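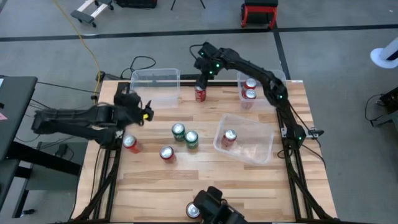
클럴버그 공방의 2호 작업대. 팔 두 대와 음료 캔, 투명한 통.

공방 소개

클럴버그(Clulberg)는 집에서 로봇을 만들다가 자리가 모자라게 된 사람들이 같이 쓰는 작업실입니다. 회사라고 부르기에는 매출이 적고, 동호회라고 부르기에는 전기 요금이 많이 나옵니다. 사업자 등록은 플레라벨(Plelavel)이라는 이름으로 되어 있어서 세금계산서와 택배 송장에는 그 이름이 찍힙니다. 물어보시는 분이 많아 먼저 적어 둡니다.

이 페이지를 찾아온 분들 가운데 상당수는 영상을 보고 오셨을 겁니다. 로봇이 빨래를 개고 커피를 내리고 설거지를 하는 영상 말입니다. 저희도 그런 영상을 봅니다. 보고 나서 제일 먼저 하는 일은 재생 속도가 몇 배인지 확인하는 것이고, 그다음은 편집점을 찾는 것입니다. 몇 번 만에 성공한 장면인지 적혀 있으면 끝까지 보고, 안 적혀 있으면 끕니다. 이런 태도가 불편하신 분께는 저희 공방이 맞지 않을 수 있습니다.

시작

매리언 던바(Marion Dunbar)가 자기 집 차고에서 팔 하나를 조립한 것이 시작입니다. 매리언은 산업용 포장 라인을 유지보수하던 사람이고, 가정용 로봇이 곧 나온다는 말을 20년 동안 들었다고 합니다. 그 말을 믿어서 만든 것은 아닙니다. 얼마나 안 되는지 직접 보고 싶었다는 쪽에 가깝습니다. 첫 팔은 어깨 관절이 자기 무게를 못 이겨서 전원을 넣을 때마다 고개를 숙였습니다. 기어비를 잘못 계산한 탓이었는데, 매리언은 지금도 감속기 제조사의 자료가 틀렸다고 주장합니다.

빌랄 사바그(Bilal Sabbagh)는 그 감속기를 중고로 사러 왔다가 남았습니다. 제어 쪽을 맡고 있고, 공방에서 돌아가는 코드는 대부분 빌랄이 썼거나 빌랄이 지웠습니다. 두 사람은 학습 기반 제어를 얼마나 믿을 것이냐를 두고 의견이 다릅니다. 빌랄은 해 볼 만하다고 하고, 매리언은 숫자를 가져오라고 합니다. 이 논쟁은 아직 진행 중이며 방문하시면 들으실 수 있습니다.

차고에서는 겨울마다 손이 시렸고 이웃이 압축기 소리를 싫어했습니다. 그래서 필햄(Filham)에 있는 지금 건물로 옮겼습니다. 바닥은 콘크리트입니다. 난방은 여전히 신통치 않습니다.

지금 하는 일

캔을 집어서 통에 담습니다. 시시하게 들린다는 것을 압니다. 집 안 정리를 한다는 로봇의 소개문을 보면 대개 훨씬 긴 목록이 나옵니다. 저희는 그 목록의 한 줄도 제대로 못 하는 상태에서 다음 줄로 넘어가지 않기로 했습니다.

음료 캔은 생각보다 성가신 물건입니다. 표면이 반들거려서 조명에 따라 카메라가 보는 모양이 달라지고, 빈 캔은 조금만 세게 쥐어도 찌그러지며, 넘어지면 굴러갑니다. 투명한 통은 더 나쁩니다. 깊이 센서가 통의 벽을 못 보고 뒤에 있는 바닥이나 케이블을 읽는 일이 잦습니다. 불투명한 통을 쓰면 당장 편해지겠지만, 사람들 집에 있는 통이 전부 불투명하지는 않을 테니 그대로 씁니다. 매리언의 고집이고, 이 점은 빌랄도 동의했습니다.

작업대 틀은 검은색 알루미늄 프로파일로 짰습니다. 상판은 밝은색 나무입니다. 팔은 양쪽에서 들어오게 두었는데, 한쪽이 담당하기 어려운 구석을 다른 쪽이 맡으라는 뜻입니다. 실제로는 가운데에서 서로 양보하느라 둘 다 멈추는 경우가 있습니다. 충돌 회피를 느슨하게 하면 부딪치고, 빡빡하게 하면 안 움직입니다. 적당한 값을 찾았다고 두 번 발표했다가 두 번 다 취소했습니다.

성적

저희가 자랑하지 않는 숫자입니다. 지난 3월 점검에서는 서 있는 캔을 골라 통에 넣는 시도를 30번 했고, 그중 성공으로 기록한 것은 거의 20번입니다. '거의'라고 쓴 이유는 통 가장자리에 걸친 한 번을 두고 아직 합의를 못 했기 때문입니다. 누운 캔은 따로 셉니다. 따로 세는 이유는 짐작하시는 대로입니다.

성공률을 올리는 쉬운 방법은 얼마든지 있습니다. 캔을 늘 같은 자리에 세우면 되고, 실패할 때마다 조명 탓을 하며 기록에서 빼도 됩니다. 점검 때는 캔을 놓는 사람과 프로그램을 돌리는 사람을 나눕니다. 놓는 사람은 기계를 배려하지 않아야 합니다. 매리언이 이 역할을 아주 잘합니다.

말랑구 프로젝트

말랑구(Mahlangu)는 저희가 쓰는 작업 기록 도구의 이름입니다. 시도할 때마다 설정값과 결과, 사람이 손댄 횟수를 남깁니다. 마지막 항목이 핵심입니다. 자동화라고 불리는 것들 중에는 옆에 선 사람이 몰래 물건을 바로 세워 주는 경우가 적지 않고, 저희도 초창기에 그랬습니다. 기록을 켜고 나서 보니 저희 기계보다 저희 손이 더 바빴습니다.

도구는 회원이면 쓸 수 있습니다. 설명서가 부실하다는 지적은 맞습니다. 빌랄이 고치겠다고 한 지 오래되었습니다.

하지 않는 일

투자 설명회용 시연을 만들지 않습니다. 의뢰가 들어오면 거절하고, 촬영만 하겠다고 해도 거절합니다. 시연이 나쁘다는 말은 아닌데, 시연을 준비하는 동안에는 정작 고쳐야 할 것을 못 고칩니다.

완제품도 팔지 않습니다. 저희가 쓰는 팔을 그대로 만들어 달라는 문의가 오는데, 집에 두실 생각이라면 말리고 싶습니다. 배선이 깔끔하지 않고, 비상 정지 버튼에 손이 닿는 거리에 늘 어른이 한 명 있어야 합니다. 그 어른이 직접 캔을 치우는 편이 빠릅니다.

인공지능 교육 과정도 없습니다. 납땜과 배선, 토크 계산은 가르쳐 드립니다.

공방 이용

자기 프로젝트가 있는 분이면 누구나 신청할 수 있습니다. 완성도는 보지 않습니다. 다만 무엇이 안 되고 있는지 한 단락으로 써서 보내 주세요. 무엇이 될 예정인지만 적어 보내신 분께는 답장이 늦습니다.

회원 자리는 10개입니다. 자리가 나면 신청 순서대로 연락드리고, 첫 달은 저녁 시간에만 쓰실 수 있습니다. 공구는 공용이며 토크 렌치는 쓴 다음 반드시 영점으로 돌려놓으셔야 합니다. 바닥에 검은 테이프로 그은 선이 있습니다. 팔에 전원이 들어와 있을 때는 담당자 없이 작업대 쪽으로 넘어오지 마세요.

구경만 하고 싶은 분은 오후 3시 이후에 오시면 됩니다. 미리 메일을 주시면 문을 열어 드립니다. 잘 돌아가는 모습을 보장하지는 않습니다. 작업대가 분해되어 있는 날도 있고, 하루 종일 카메라 보정만 하는 날도 있습니다. 아이와 함께 오시는 경우 미리 알려 주시면 팔 전원을 내려 두겠습니다.

자주 받는 질문 가운데 하나에만 여기서 답합니다. 언제쯤 집에서 쓸 수 있느냐는 질문입니다. 모릅니다. 날짜를 말하는 분들을 보면 무엇을 근거로 말하는지 저희도 궁금합니다. 근거를 갖고 계신 분은 메일로 보내 주세요. 매리언이 읽고 답장합니다.

주차는 건물 뒤편에 하시고, 옆 창고 앞은 비워 두셔야 합니다.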